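# Sizing, orders and returns: frequently asked questions

These answers cover clothing and shoes bought from the Cullinane online shop and from the Wikside and Puvbridge branches. Outlet stock sold at Ercombe has its own terms.

**How are garment measurements taken?**

Garments are measured flat, fastened and unstretched. Chest is taken 5 cm below the armhole. Inside leg runs from the crotch seam to the hem. A tolerance of 1 cm applies to woven items and 2 cm to knitwear.

**What length is the standard trench?**

The regular fit measures 100 cm from the nape to the hem in all sizes. The short fit is 11 cm less. Sleeve length in a size 12 is 61 cm, and changes by 1 cm for each size up or down.

**Do your jeans shrink?**

Rigid denim may lose up to 3% in length on the first wash. Stretch denim is pre-washed and should hold its size at 30 degrees. Tumble drying is not advised for either.

**Do shoes come in half sizes?**

Leather shoes and boots do. Sandals and canvas shoes are made in whole sizes only. If you are between sizes, take the larger one in a closed shoe and the smaller one in an open sandal.

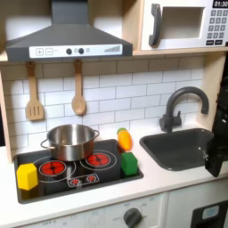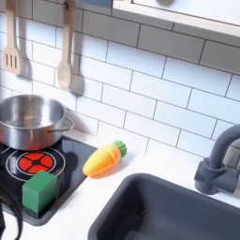

*Play kitchen: hood and microwave (first picture), tiles and hanging utensils (second picture).*

**Can I change an order after paying?**

The size or colour can be changed until the order status reads "Packing". After that, the parcel has to be delivered and returned in the usual way.

**What condition must returns be in?**

Unworn, with the swing ticket attached. Shoes must come back in their own box, inside an outer carton. Earrings and swimwear without the hygiene strip are not accepted.

**When is the refund made?**

Within five working days of the parcel being booked in. It goes to the card used for the order. Gift card payments are returned as a new gift card.

**Who deals with alterations?**

Philomena Noonan at the Puvbridge branch. Hems and sleeves only. Altered items cannot be returned unless faulty.

**When is the size chart next updated?**

October, with the winter coats.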